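The Plate That Stopped the Kitchen

By the time the second plate hit the floor in July, the people at Wavevis had already agreed, in writing, that there would not be a second plate.

The first one had gone a few weeks earlier, with a noise that carried down the hall and into a meeting about the reliability of the unloading robot. Everyone in the meeting heard it. The minutes record a pause, then an action item.

Wavevis makes software for humanoid robots that do chores, and the chore it picked for its first customer trial was emptying the dishwasher. This sounds like a modest ambition until you have spent an afternoon watching a machine attempt it. A dishwasher is a wire cage full of slippery objects, all of them slightly different from where you left them. Half of them shine. The cage itself moves. People do it in bare feet while thinking about something else, which is the sort of fact that makes roboticists look out of the window.

The trial was called Pundamance, a name that came out of an internal contest and that the company has stopped trying to explain. Its rules were simple enough. Take a plate out of the lower rack, carry it up to the draining rack in the sink, set it down on its edge, let go, go back for another. Over the spring the system had done 700 of these moves in a row without breaking anything, and a small banner to that effect was ordered. It arrived the morning after the first plate.

What went wrong took a while to find, mostly because everyone was sure they already knew. The hand people blamed the camera. The camera people blamed the hand. A third group, whose software decides when the fingers should open, kept unusually quiet and was later found to have been right to.

The logs told a dull story. In both cases the robot had lifted the plate, cleared the rack, and started its turn toward the sink. In both cases the arm had brushed something on the way, a touch so light that the force sensors filed it under noise. But a touch, to the release software, meant arrival. When a plate meets the draining rack, there is a small push back through the fingers, and that push is the signal to let go. The software had been taught to look for the push. It had never been taught to ask where it was.

So the robot, halfway between two racks and well above the floor, felt a nudge, concluded that its work was finished, and opened its hand. Then it went back for the next plate. The status screen showed two successful placements. That last part is what bothered people most. A robot that drops a plate is a nuisance, and a robot that drops a plate and logs it as a success is a nuisance with a promotion coming.

The thing it had brushed, both times, was its own cable.

Cables are the part of robotics that never makes it into the launch video. They run along the outside of arms, loop at the wrists, and hang in curves that looked fine on the day someone tied them down. The simulator at Wavevis had a very handsome model of the arm, correct to the bolt, and no cables whatsoever. In the simulator, the path from dishwasher to sink was clear. In the kitchen, one loop could swing into the path whenever the arm turned quickly with its elbow low, and turning quickly with its elbow low was exactly what the planner had learned to like.

There is a respectable fix for this, and it involves routing cables inside the arm, a new set of joints, and a budget. There is also a fix involving ties. The company did the second one the same afternoon and put the first on a list.

The software repair was more interesting. The release now needs two things to be true, the push at the fingers and a hand position inside a region drawn over the sink. If only the push arrives, the robot tightens up, stops, and waits for a person to come and look. In the first week of this arrangement it stopped so often that the staff took to eating lunch within reach of the reset button. The region had been drawn too small, by someone who admitted to having been a little upset about the plates.

Skjelbred, the safety consultancy that reviewed the incident, was less amused than this article. Its report pointed out that a falling plate is a minor event in a test kitchen and a different one in a home with a toddler sitting on the tile. It asked for a longer list of stop conditions, a barrier on the floor while people are nearby, and an end to the practice of letting the robot mark its own homework. An outside check now confirms each placement before the count goes up. The count was also set back to zero, a decision that caused more grief than the breakages.

The customer, a chain of serviced apartments called Cisstead, took the news calmly. Its representatives had assumed there would be broken dishes and had budgeted for a good many more. What they wanted to know was whether the robot could be made to do mugs.

It can't, for now. Mugs have handles, and handles are next year. Plates have resumed, slowly, with the elbow held higher than the planner would prefer. The robot's new gait through the task has been compared to a waiter crossing a room full of dogs. 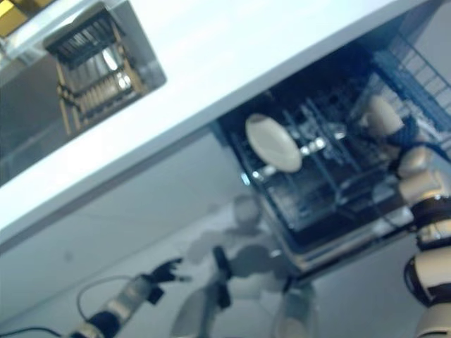
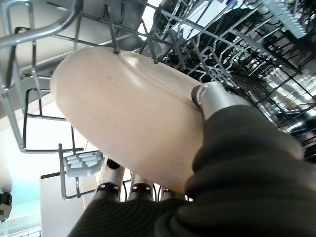
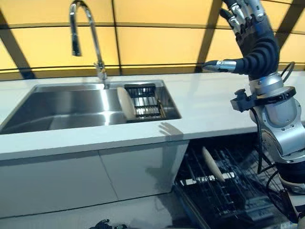
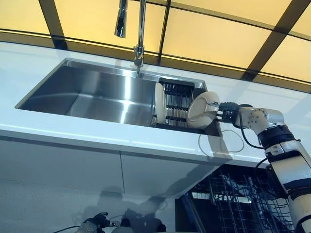 Field Notes is produced by the Home Machines Desk

The work between the dishwasher and the sink goes on most mornings, and the reset button has been moved to the wall. The old spot, next to the sandwiches, was thought to send the wrong message to visitors.

Wavevis still hopes to reach 700 again before the trial moves to its first apartment. The banner is in a closet. It has no date on it, so it can be used again.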